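The Hunside Blanket

The woman at the estate sale wanted 800 for the blanket, and Najwa laughed before she could stop herself.

"It's a Vávra," the woman said.

"It's a blanket."

"It's a blanket by Vávra." She had a lanyard and a cash box and she had clearly said this many times since morning. "There were only ever two of them. The other one sold for 3,220."

Najwa had come for a lamp. She had been told there would be lamps. She asked who had bought the other one, and the woman said a private buyer, and Najwa asked how anyone knew the price if the buyer was private. The woman began straightening the flatware.

So that should have been the end of it. But it was August and the car was an oven and Najwa stayed in the house longer than she meant to, and when she came back through the dining room Birutė Ozoliņš was standing there with her purse already open.

Birutė lived across the landing from Najwa and had bought, in the years they had known each other, a violin with a label inside it, a letter from a general, and a share in a spring. She was seventy-one and not stupid. She had run the payroll at Zivano until it closed. She just liked to be told things.

"You know about the Hunside knitters?" Birutė said.

"No. Neither does she."

"They were sisters. They only worked in winter. Every zigzag is a day, and if somebody died they'd put in a dark stripe."

"She told you that?"

"There's a card."

There was a card. It was printed in that brown ink people use when they want a thing to look old, and it did say all that, and at the bottom it said Hista Estate Services, which was the name on the lanyard.

Najwa drove them both home with the blanket across Birutė's knees. She kept quiet until the bridge and then she said that if every zigzag was a day, the sisters had knitted for a very short winter.

"Maybe they were slow," said Birutė.

Birutė didn't put it on the bed. She said a bed was the wrong place for it, and she spread it out in the kitchen, where she could look at it while the kettle boiled.

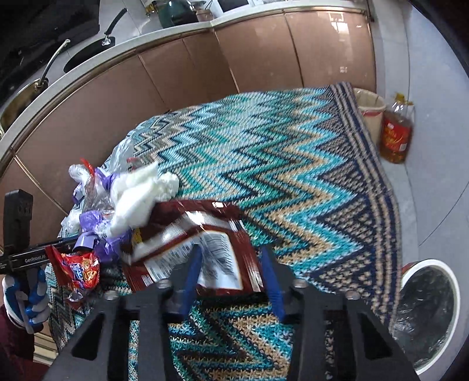

The Vávra, in Birutė's kitchen.

Within a week she had turned it into a calendar. The turquoise was fair weather. The tan was mud. She wasn't sure about the cream. When the man came about the radiator she explained it to him, and he listened politely, and then he told her his grandmother had knitted one just like it from a pattern in a magazine. Birutė reported this to Najwa as evidence. The sisters had been copied, you see. They'd been so good that the magazines stole from them.

"Or the magazine came first," said Najwa.

"You always think the magazine came first."

It was true, she did. Najwa had spent her working life checking insurance claims, and she had met very few heirlooms that got older the further back you looked. They mostly got younger. A grandfather's watch turned out to be an uncle's, then a store's. She had once held a sword from a famous battle with a size sticker on the sheath. She didn't think people were liars, most of them. They'd been handed a story along with the thing and hadn't wanted to put down either one.

Still, she went to the library. She told herself it was for the walk. There was a Hunside, a real one, a few streets and a closed mill, and the local history had a chapter on the mill and a page on the flood. It had no sisters. There was one Vávra in the index, and he had sold feed.

She copied out the page about the feed store and carried it in her bag for days.
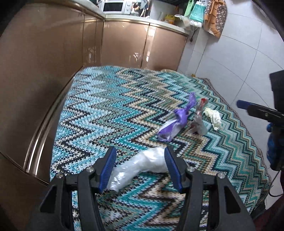
What she couldn't work out was when to say it. Birutė had people over by then. The woman from downstairs came up to see the mourning stripes, and brought a cake, and came again. Najwa went across one evening with the page folded in her pocket and found the door open and Birutė on the telephone, telling someone about the winter the older sister was ill. That was new. It hadn't been on the card. A crumpled plastic bag, the clear kind, was lying right on top of the chevrons, twisted up like something you'd throw at a cat, and Birutė leaned over the whole priceless business with the receiver under her chin and didn't so much as move it. Najwa looked at that bag for some time. You wouldn't leave it there, she thought, if you believed every word.

Birutė hung up.

"You went to the library," she said. "Downstairs saw you."

"I like the walk."

"And?"

Najwa put her hand in her pocket. The paper had gone soft along the folds. "There was a Vávra in Hunside," she said.

"Well, of course there was."

"He sold feed."

Birutė thought about this. She filled the kettle and set it on the burner, and got down the cups, the good one and the one with the chip.

"For the sheep," she said.

"It doesn't say sheep."

"What else would you feed, in Hunside?" She was already reaching for the telephone again. "Their father. He'd have been the father. Sit down, Najwa, you've let the door stand open. Do you know if he had a wife?"

Najwa sat down. She said she didn't know. She said, after a minute, that the book had only given him half a page, and that there might be more in the county records, though she doubted it.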